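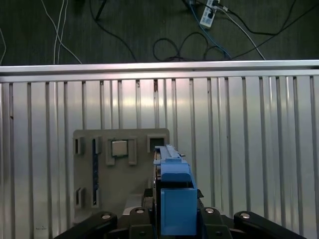 插装工位上了机械臂以后,你们那边的人怎么安排的?

楼主 灰板三号
2024年7月4日

我们车间做小型塑料件插装,工件是蓝色方块,往灰色带槽的治具板上装。三月份开始用机械臂,夹爪夹住方块送过去,人在旁边看着。原来这条线13个人,全是手插。现在人没裁,活变了:补料、处理报警、抽检、换治具。

想问问同行,转岗以后工资怎么算?我们以前计件,现在改成固定工时加一点产量奖,老员工意见很大。手快的人以前一个月能多拿不少,现在跟手慢的一样。

2楼 Minik
我们厂也是这么改的。计件取消头两个月走了几个手最快的,留下的慢慢习惯了。建议你们把报警处理单独算津贴,这个活要动脑子,跟补料拿一样的钱说不过去。

3楼 老钳工不老
先问一句,节拍多少?我见过的插装机械臂都没有熟手快。领导来参观的时候好看,平时停在那儿等人复位。

4楼 灰板三号
回3楼:单件确实比熟手慢。但是夜班不掉速度,算整天的量差不多。上周一个班最多出过543件,目标是1000,还差得远。停机大部分是方块歪了插不进槽,要人过去扶正再复位。

5楼 老钳工不老
那就是了。目标1000出543,剩下的谁补?还不是人手插。最后变成人给机器打下手,还要背它的产量。

6楼 Wita
不太同意楼上。我在插装线干过六年,手指关节现在阴天还疼。同一个动作一个班重复下来,三十岁可能没感觉,四十岁就知道了。机器慢一点我认,至少不用人一直捏着往槽里按。

7楼 老钳工不老
关节的事我不抬杠,我自己也有。我说的是考核。产量指标要跟机器分开定,不能机器停了扣人的奖金。

8楼 灰板三号
这个我同意。现在停机时间是记在班组头上的,已经跟主管提过两次,说等试运行结束再定。试运行什么时候结束没人说得清。

9楼 Gwilliam
做调试的,说两句技术上的。方块歪一般先查两个地方,一个是来料摆放,一个是夹爪手指的磨损。手指上的螺丝每班点检一下,松一点点位置就偏了,看着像程序问题,其实不是。另外图上栏杆后面地上那些线该收一收,黑的白的蓝的都在地上,插排也直接放地上。走人的地方必须上线槽。

10楼 灰板三号
线的问题安全员也说过,线槽已经在申请。螺丝点检我们没有列进表里,明天加上。

11楼 Minik
点检谁做?别又加到操作工头上不给工时。

12楼 灰板三号
暂定交接班的时候两个班一起看,给十分钟,算工时。

13楼 Ernico
我们是让操作工学示教,学会的升一级。报名的人不多,年纪大的怕按坏了赔钱。后来厂里书面写明正常操作造成的撞机不追究个人,报名的才多起来。楼主可以争取一下这条,写在纸上,口头答应的不算。

14楼 Wita
13楼这个有用。我当时就是怕赔,拖了半年才去学。学完每个月多100块,不多,但是排班能排到白班。

15楼 老钳工不老
100块学个示教,出去找工作这技能值多少钱,你们厂算得精。

16楼 Wita
那也比不学强。

17楼 灰板三号
谢谢各位。准备把三条写进去再找主管谈:停机不扣班组,报警处理给津贴,撞机不追究个人。示教培训的事先问问有几个人愿意去。有结果了回来更新。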